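Ultmont Opens Cold Storage Program for Small Fruit Growers in Morndale

MORNDALE, September – Ultmont, a supplier of storage services to fruit growers, today announced a shared cold storage program for small orchards in the Morndale district. The program starts with the coming harvest and is open to growers with 15 acres or less under trees.
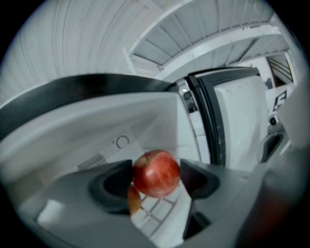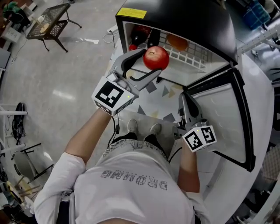
Red fruit, first picture; small black refrigerator with its door open, second picture.

Under the program, growers rent space by the bin and pay only for the weeks used. The building on Maldonado Road has room for 1,000 bins, of which 385 are set aside for first-time members. Each grower may reserve up to 140 bins per season. Deliveries are accepted from 6 a.m. to 4 p.m.

The storage rooms are divided by crop. Apples and pears are kept apart from stone fruit, and each room has its own temperature and humidity controls. Readings are logged by Skelier, the monitoring system Ultmont already runs at its older site, and members can view the log for their own room at any time.

"Small growers often sell early at a low price when they have no cold space of their own," said Ditte Damgaard, program manager at Ultmont. "A few extra weeks in storage gives them more choice about when to sell."

Bins must be labeled with variety, block and picking date before they are unloaded. Fruit with open cuts or visible rot will be turned back at the dock – sorting is not offered on site this season.

Bjarke Dalsgaard, head of operations, said the rooms will be brought down to temperature one at a time as reservations come in.

Reservation forms are available from the Ultmont office in Morndale. Rates for the season are printed on the back of the form.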